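4. Good-Practice Rules and What They Check

4.1 Scope of the rules reviewed

The Wurwood rules for collecting demonstrations with hand-held grippers were written for a narrow purpose: to let several sites pool their recordings without each one having to ask the others what had been done. They cover the state of the work surface, the starting position of the fingers, the objects allowed within reach, and the notes that go with each recording. Fivura, which runs two of the contributing sites, adopted them in November with small changes. We were given the rule text, the site notes, and 3089 recordings made under them.

Our question in this section is a modest one. If a site says that it follows the rules, what does a later user of the data know that they would not have known otherwise? We think the answer is less than the rule text suggests.

4.2 Starting conditions

The rule on starting conditions is the longest and the one most often cited. It asks that the surface be "clear and ordinary," that the target object be fully reachable, and that both fingers be open and visible at the first instant. The word "ordinary" is not defined. In the site notes it has been read to mean a household table, a lab bench covered in paper, and in one case the lid of a shipping crate. All of these were marked as compliant.

The other terms fare only slightly better. "Clear" could mean that nothing is present except the target, or that nothing is in the way. For a mug or a block the two readings come to the same thing. For anything with a cord they do not. A power strip has a body, a cable, and a plug at the end of it, and the rules do not say whether these are one object or three. Figure 3 shows the kind of layout we have in mind, with the plug lying well away from the near end of the housing and the cable arching between the two.
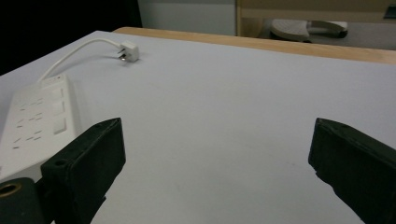
Figure 3. Power strip on a white tabletop, seen from the gripper. The left finger overlaps the near corner of the housing; the prongs of the plug point to the left.

Gündoğdu, commenting on an earlier draft, objected that we were asking the starting rule to do a job it was never given. A rule for the first instant, the comment ran, should say whether a person can begin, and "the moment you ask it to define an object, you will be writing a parts catalog, and the sites will stop reading it." The same comment pointed out that the Wurwood text was kept to 36 clauses on purpose, after a longer version went unused.

We accept the point about length. We are less sure about the division of labor. If the starting rule says nothing about what counts as the target, and no later rule says it either, then the choice falls to whoever is holding the gripper, and it is made silently. Of the recordings we reviewed, 788 involve an item with a cord or hose. The site notes name the target for these as the item as a whole, even when the task line mentions only the plug or the nozzle. A user who filters by target will get all of them mixed together and will have no warning that this has happened.

4.3 Finger overlap and visibility

The rules also state that the fingers "should not hide the target." Taken strictly, this would rule out a large share of useful starting positions. A wrist-mounted view nearly always has the fingers in the foreground, and a long object placed lengthwise will often run behind one of them. In Figure 3 the overlap falls on the housing and leaves the plug in full view. Whether that breaks the rule depends, again, on what the target is. Two reviewers working from the same text could give opposite answers and both be right.

Sites have dealt with this by not reporting it. The notes have a field for overlap, and it is blank in most entries. We do not read this as carelessness. A field that cannot be filled in the same way twice tends to be skipped — and a blank, under the present rules, counts as a pass.

4.4 Compliance as reported

Brurilar, the shared index through which the recordings are released, displays a single compliance mark per site. The mark is based on a form that the site completes for itself. It does not record which reading of "clear" was used, or who checked the overlap field, or whether anyone did. We found no entry in the index where the mark had been withheld.

It may be that the marked recordings are better than unmarked ones. We have no evidence against this, but the rules as written do not supply evidence for it. A short addition would help more than a longer rule text: one line in the notes naming the part to be grasped, and a second stating whether that part is visible at the start. Section 5 tests whether sites fill in these two lines consistently when asked.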